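New handling rules for the fabric benches

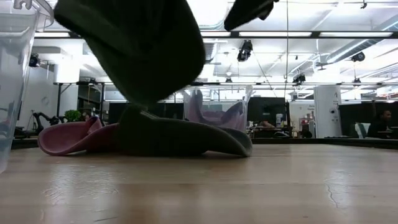

Green and pink cloths on the bench, with the open office behind.

The revised rules for cloth handling at the Trurnus benches apply from the first Wednesday in October. They replace the two-page sheet that has been taped up since the Flano trials, and they cover every station where an arm and a person share a table.

The main change is to the start position. Cloths used to be laid out flat before each run, which made the results look better than they were. From now on a run starts with the cloths crumpled. Drop each one from elbow height and leave it where it lands. Don't smooth it, and don't pull one cloth out from under another. If part of a cloth hangs over the table edge, pick it up and drop it again.

Bins come next. Clear and cloudy plastic bins are both allowed, but write down which kind you used. Overhead cameras read the two differently, and we lost most of a Poduval batch because the log only said "bin." Bins stay on the table for the whole session. If one gets bumped, stop and start a new run.

Speed limits haven't changed. An arm moves at no more than 200 millimeters per second while anyone is within reach of the table, and the stop button has to be on the same side as the operator. People at nearby desks don't count as operators, but tell them before you start. Chairs go all the way in.

Cameras on the ceiling rail and ducts are not to be moved by hand. If a view looks off, file a ticket and use another bench. After any camera is adjusted, do 20 check runs before you record anything that will be kept.

Wipe the tabletop at the end of the day. Report cracks or lifted edges in the wood, even thin ones, as cloth can catch on them. Logs are kept for 24 months in the Prana folder, sorted by bench.

Aishwarya Nadar wrote the new version and will take comments on the draft until the end of the month. The full text is on the shared drive, and paper copies are by the printer.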